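## 4.2. La superficie provisional como categoría estable

El segundo hallazgo incomoda un poco a la bibliografía, empezando por la nuestra. En el trabajo anterior habíamos definido la mesa plegable como «mobiliario de ocasión», es decir, aquel que se despliega para un cumpleaños y regresa con dignidad detrás de una puerta. La definición era elegante y solo tenía el inconveniente de no corresponderse con casi ninguna casa. De los 41 hogares de la muestra de Basadberg, 12 declararon poseer al menos una mesa plegable «para cuando hace falta». En 10 de ellos la mesa estaba abierta el día de la visita, y también en la visita siguiente. Al parecer, hacía falta.

Los informantes no perciben en ello contradicción alguna. Preguntados por la última vez que habían plegado la mesa, varios respondieron con una fecha vinculada a una mudanza, y uno pidió que le repitiéramos la pregunta. El mueble conserva en el discurso su condición de visitante aunque lleve años instalado, como ciertos cuñados. Proponemos llamar a este fenómeno *provisionalidad consolidada*, término que los revisores encontraron feo y que mantenemos por falta de otro mejor.

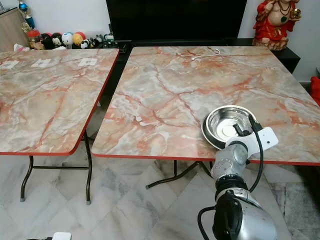 **Figura 3.** Mesas plegables con tablero de dibujo marmóreo, delante de un mueble bajo con televisor.

La cuestión del acabado merece un párrafo aparte. Un tablero que imita la piedra sobre unas patas pensadas para doblarse plantea un problema de coherencia que a los teóricos del diseño les quita el sueño y a los propietarios no. El catálogo de Skada, que revisamos entero (107 páginas, tarea que no recomendamos), describe sus modelos veteados como «atemporales» y, dos líneas más abajo, como «fáciles de guardar». Thygesen, más prudente, prefiere «versátiles». Ninguno de los dos fabricantes contempla en sus fotografías la posibilidad de que alguien deje encima las facturas de la luz.

En las entrevistas, sin embargo, el veteado aparece como argumento decisivo. Se elige porque «viste más» y porque disimula las manchas, dos virtudes que en la historia del mármol no siempre han ido juntas. Una informante lo resumió diciendo que la mesa lisa parecía de oficina y la otra parecía de comedor, aunque ella la quería para la plancha. La decoración cumple así una función preventiva: prepara el mueble para una permanencia que el comprador todavía niega.

Queda por explicar el caso de los hogares con dos mesas iguales. La hipótesis económica (la segunda sale más barata) se sostiene mal, dado que en el almacén Leltoretti, donde se abasteció buena parte de la muestra, nunca hubo descuento por pareja. Nos inclinamos por una explicación acumulativa. Cuando la primera mesa queda ocupada de forma permanente, vuelve a faltar una mesa para cuando haga falta, y se compra otra. El modelo no predice en qué momento se detiene el proceso. Los datos de junio sugieren que lo frena la pared, variable que incorporamos en el apartado 4.3.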